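Ticket 504: arch block won't sit in the foam tray
Product: Vikik foam shape sorter, green
Opened by: Thilini Majumder
Status: waiting on customer

Jul 20, 2023, first message

Hi all! First off, we love this sorter. My two have had it out every morning and the star is a firm favourite. One snag though: the brown curved block won't go down into its pocket. It gets partway and then springs back up. I've tried it both ways round and pressed quite hard (sorry, foam). Everything else drops in beautifully. Tray measures 38 mm deep on my ruler if that helps. Photo coming up, with the tray emptied out.

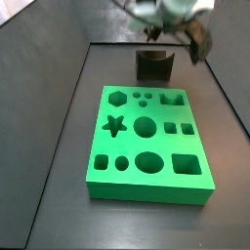 Attachment 1: green tray, all pockets empty, brown curved block behind it

Reply from Dhanial, Cutport support

Thanks Thilini, lovely clear photo! The arch pocket is the one in the far row on the right, with the dip in its edge, and that's the correct home for the curved block. Could you run a fingertip round the inside walls and see if you feel a ridge? We sometimes find a sliver of foam left from cutting. If it's there, pinch it and pull slowly. Please don't use scissors.

Second message from Thilini

Found one! Thin strip right down in a corner, came away in one go. The block goes in much further now, but still stands some 2 mm proud. Is that normal?

Reply from Dhanial

Brilliant, well spotted! Could you measure the block end to end? If it's over 19 mm thick I'll post a new one from the September batch.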